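Who pays for the bag? Doubts about the Vilelholm refill scheme

31 January 2022 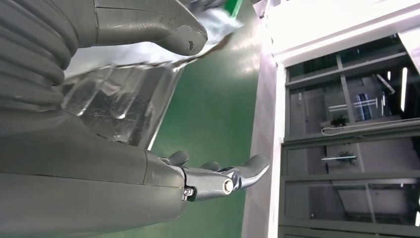

A shopkeeper who isn't convinced

The owner of the corner grocery in Vilelholm has sold rice and lentils for 20 years, and she has been asked to give up plastic packing by March. She read the leaflet twice. "It says customers will bring jars," she told me. "Which customers? Mine come in on the way home from work."

The scheme is run by Idham, a firm that rents out refill bins at 259 a month. I put it to her that the bins might bring in new trade. She laughed. "They said that about the coffee machine."

Her arithmetic is simple enough. A clear bag costs her next to nothing, and a bag of Joshi red lentils sells at 99p. With the bins she would have to weigh, label and sweep up. "And I'd still be sent the lentils in plastic. It just gets opened in the back room, where you can't see it."

I asked Idham whether that was so. The reply spoke of "a journey" and did not mention the sacks.

What would change her mind

She isn't against the idea — her mother bought flour by the scoop. What she wants is figures from Ramis, where four shops took the bins last year. "Are they still using them? How much went off? I've asked, and I got another leaflet."

I have asked as well. So far I have the same leaflet.

She has until the end of the month after next to sign. The form is under the till, with a shopping list on the back of it.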